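Laundry trials paused after wrist fault

Loading trials at the Akelport flat stopped on April 6, 2020 when the robot's right wrist locked during a run. Cameron Tamihana pressed the stop button and no one was hurt. The log shows error 164, a torque limit, raised 2 seconds before the arm froze.

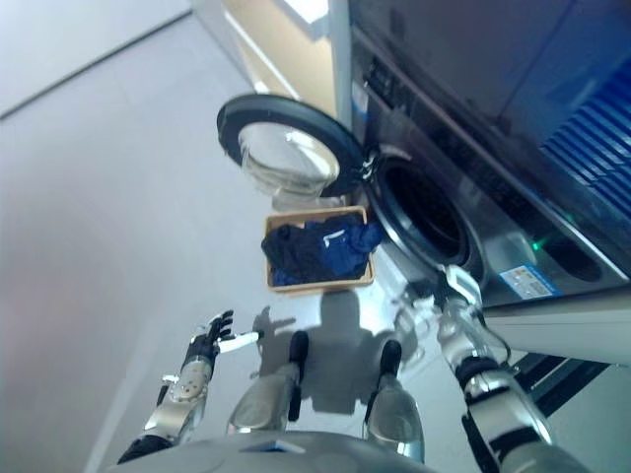 The robot at the washing machine, with a basket of blue clothes on the floor.

Pongsak Rungrueang has taken the wrist apart and found a worn cable clip. A new one is on order from Burnon. Until it is fitted, please keep the arms powered down and stay behind the yellow line. Report any odd noises from the left wrist to Pongsak too.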